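3.2. Les registres de laiterie comme source biographique

Venons-en à ce qui a constitué la plus belle surprise de l'enquête. Nous cherchions à Andalstead des actes de baptême, et nous y avons trouvé des livres de laiterie ! Tenus ferme par ferme, souvent par les filles aînées, ces cahiers notent les livraisons de lait du matin et du soir, mais aussi (et c'est là que tout devient passionnant) les absences, les naissances, les départs au couvent et les retours pour la moisson. Sur les 24 registres conservés, 19 portent au moins une mention familiale exploitable. Une fratrie que l'état civil ne montrait qu'à l'occasion des baptêmes et des enterrements se met soudain à vivre au fil des semaines.
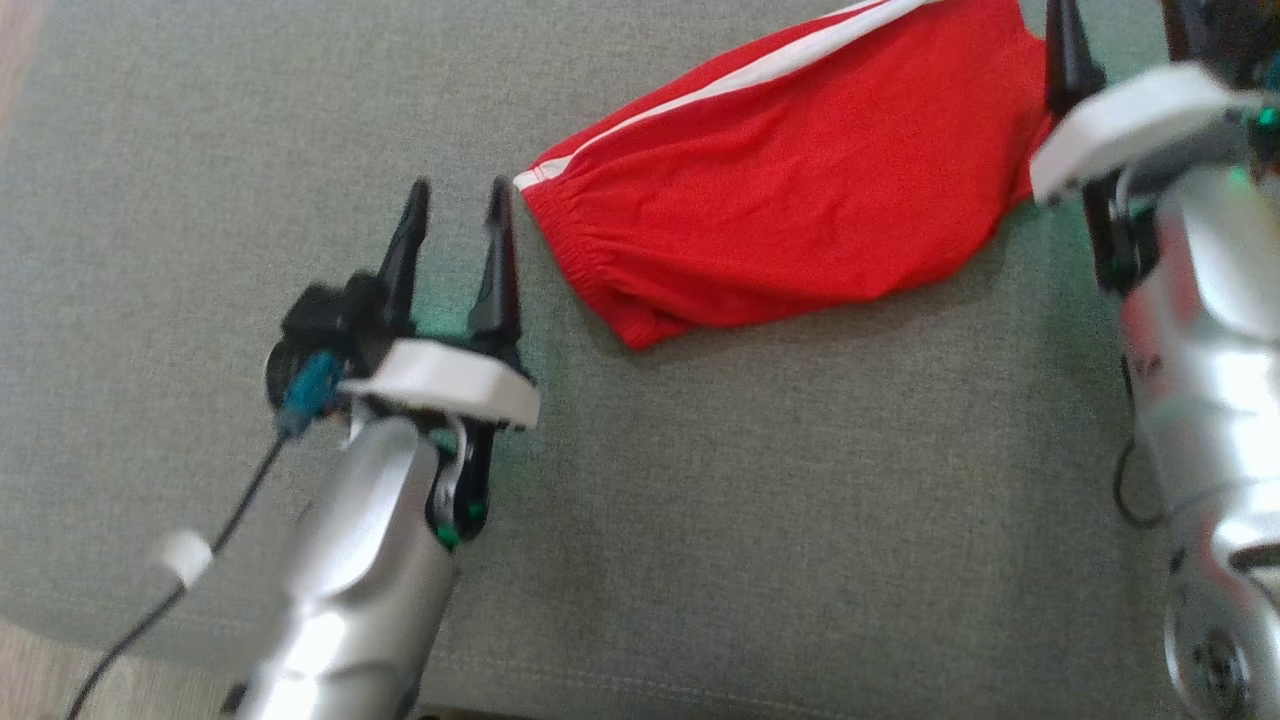 Figure 1. Textile rouge à liseré blanc sur une assise gris-vert.

La lecture demande de la patience, et elle la récompense largement. Les prénoms sont presque toujours abrégés, les sobriquets abondent, et une même personne peut apparaître sous trois graphies dans un seul cahier. Nous avons donc établi pour chaque ferme une table de concordance, reliée aux actes paroissiaux puis aux listes de passagers débarqués à Flurnport. Le croisement fonctionne remarquablement bien pour les filles, d'ordinaire si difficiles à suivre après leur mariage : le livre de laiterie continue de les nommer par leur prénom lorsqu'elles reviennent aider leur mère, parfois avec un enfant dont l'âge est indiqué.

Deux cas méritent qu'on s'y arrête. Dans la ferme de Neria, la cadette disparaît des comptes en juillet, avec la seule mention « partie chez les sœurs ». Le registre du noviciat confirme son entrée le même mois, sous un nom de religion que rien, sans le cahier, n'aurait permis de rattacher à la famille. Quelle joie de voir les deux écritures se répondre ! Le second cas est plus incertain : un fils y est dit « au chemin de fer », sans lieu, et nous n'avons pas encore réussi à le retrouver. 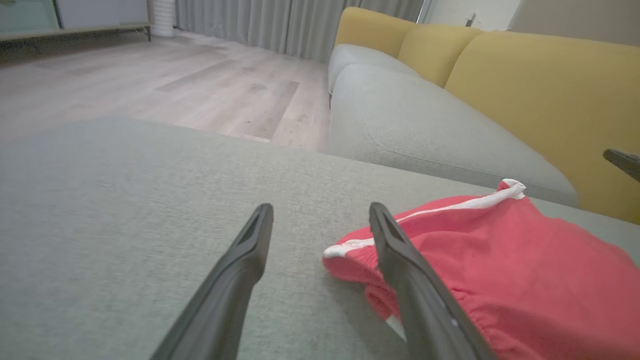 Figure 2. Surface rembourrée gris clair et doigts de pince gris foncé.

Restent les limites du corpus. Les familles qui livraient à la laiterie étaient déjà installées ; les journaliers, eux, n'apparaissent qu'en marge, au détour d'un salaire ou d'une paire de bottes avancée. Le fonds Mazandarani, classé à part, pourrait combler une partie de ce vide : il contient des carnets d'épicerie où figurent plusieurs de ces ménages sans terre. Nous en avons commencé le dépouillement et les premières pages sont très prometteuses, surtout pour les veuves, qui y tiennent leur compte en leur nom propre. La section 3.3 présente la grille de saisie adoptée pour ces carnets.

Articles récents
Parrains et marraines dans les paroisses d'Andalstead
Lire une liste de passagers : le cas de Flurnport
Carnets d'épicerie et crédit des veuves
Noms de religion et généalogie des fratries rurales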